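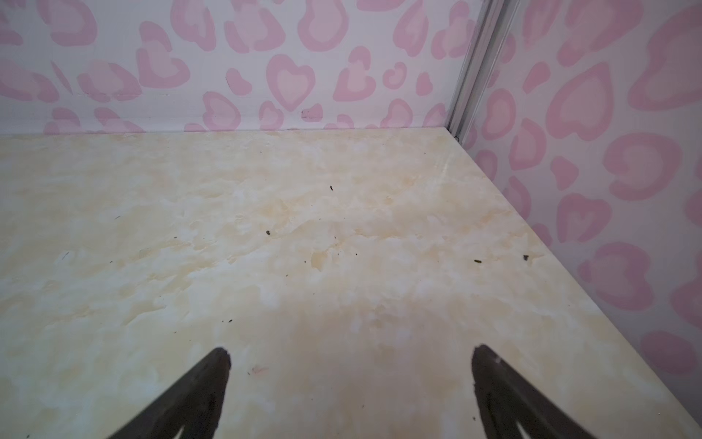
Gestville Forums > Manipulation > Data collection

Two-arm fruit sorting, 1,634 episodes in, when do I stop?

peelandplace
Original poster
June 2026

Ok quick one, typing between resets. Two arms, teleop, wrist cam on each arm plus one fixed view of the whole table. Task is fruit in and out of a red dish, handovers, a bit of tidying. Plan says 2,000 episodes. I'm at 1,634 and the last few hundred feel like the same episode over and over.

Questions

- do I push on to the full number or train now on what I have
- do I keep the ones where the grasp slipped and I re-grasped
- is the wall pattern going to bite me. It's pink hearts / leopard spots on white. Very loud

Loader is Peixoto, nothing custom. Policy is small, trains overnight.

ramp_down
Train now. Always train now. You'll find out in one night what's missing and then the remaining episodes go where they're needed. Collecting blind to a number someone put in a plan is how I ended up with a giant pile of the same left-hand pick.

gravelpit
Disagree w/ ramp_down, sort of. If you train at this point you start chasing whatever the policy did wrong that day, and the set gets lopsided. Finish the plan, then train, then do a second round. Boring but the numbers mean something.

Wall pattern: yes it will bite you. Cover it.

peelandplace
Not covering it, half the set already has it. Some of my views are mostly tabletop and wall anyway until the arm gets over the dish.

ramp_down
@gravelpit the numbers mean something to who? It's a fruit table

gravelpit
To whoever has to compare it to the next one. Which is usually me

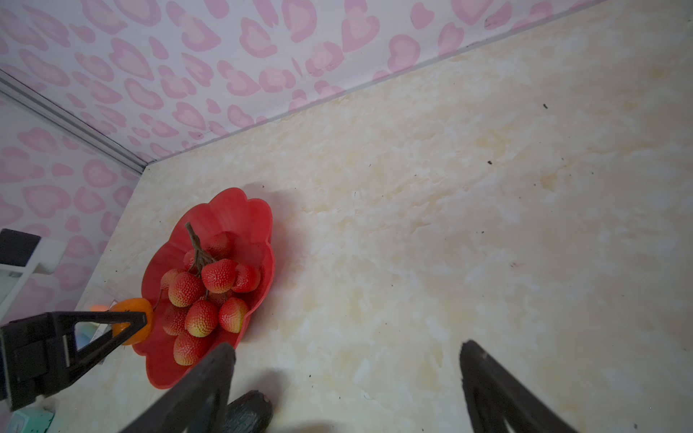
3 min read

peelandplace
Posting a wrist view since people asked what the bad cases look like. Orange is right up at the left rim of the bowl and the other arm's gripper is on it. Lychee bunch in the bowl. From up here the fingers of this arm are both at the bottom and there's a lot of plain table between them and to the right.

My problem is what to call the episodes where one arm is holding and the other is just hovering. Right now the instruction text is one line for the whole episode, "put the orange in the bowl", and the hovering arm gets the same label as the working one. Is that ok? Feels wrong but splitting it by arm doubles the annotating.

twistlock
We went through this on the Stekmont set. One line per episode, don't split. The actions are already separate for each arm so the model can see one of them isn't doing much. What DID hurt us was operators letting the idle arm drift. Tiny drift, every episode. Policy learned the drift beautifuly. Pick a rest pose and go back to it.

Also, the lychees are a bunch on a stem. Is your instruction "lychee" or "lychees"? We had both in ours and cleaned it up by hand. Awful week.

peelandplace
...it's both. Ugh. Going to grep.

peelandplace
Ok, 19 with the singular. Fixed.

lowtorque
Jumping in. On the slips. Keep them. Keep them all. A policy that has only ever seen clean grasps has no idea what to do after a bad one, it just closes on air and carries nothing over to the dish, very proud of itself. Re-grasps are the most useful thing you've got.

gravelpit
Keep them but tag them. I've seen policies that learned to miss first and then correct, cause that's what the data showed. Tag, then you can turn the amount up or down.

lowtorque
That's a ratio problem, not a reason to be scared of them

gravelpit
That's what I said? Tag them so you can set the ratio.

lowtorque
fine yes

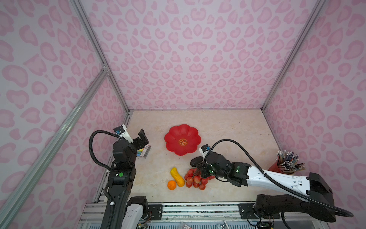 Fixed view: both arms, play food in front of the red flower dish, chalk box at back left.

peelandplace
Layout with more on the table. Squash, small orange fruit, the grapes, dark oval thing under the right gripper. Chalk box by the left gripper and the pencil cup over at the right wall, those are distractors, not in any instruction.

Question for twistlock or whoever, do the distractors need to move between episodes? I've been leaving them for a whole batch (batch = 12 episodes) and then shuffling.

twistlock
Move them more often than that. If the cup stays against that wall long enough it becomes a landmark. We swapped ours every third episode or so, and it was annoying, and it helped.

That dark oval is going to be trouble btw. Black gripper coming down on a near black object, in the fixed view the edge just goes. Check your wrist view on those before you collect more of them.

ramp_down
Or leave it in because the real world has dark objects in it?

twistlock
Leave it in, sure. I said check the view. Exposure on ours was set for the pale table and everything dark went to mush.

wirenut_b
Small thing, dark specks on the tabletop. Wipe between batches or don't, but be consistant. I had a set where the crumbs came in halfway and the held-out split was all crumbs. Took me forever to see it.

gravelpit
lol. But yes. Same goes for the wall, if you ever do cover it. Do it as its own batch and write it down.

peelandplace
Ok so plan. Training tonight on what I've got (sorry gravelpit), slips kept and tagged, rest pose for the idle arm, distractors moved way more. Then the rest of the 2,000 with mostly grapes and squash and the dark one, I have way too many oranges.

Anybody using the Tekgate pedals for marking slips while you drive? Hands are full and going back over the video after is killing me.

lowtorque
Have them. Fine once you tape the left one down to the floor, it creeps. Map one pedal to slip and leave the other one unmapped or you will hit it by accident and end the episode.

gravelpit
Post the eval split before you train, please. Not after.

peelandplace
will do, exporting it now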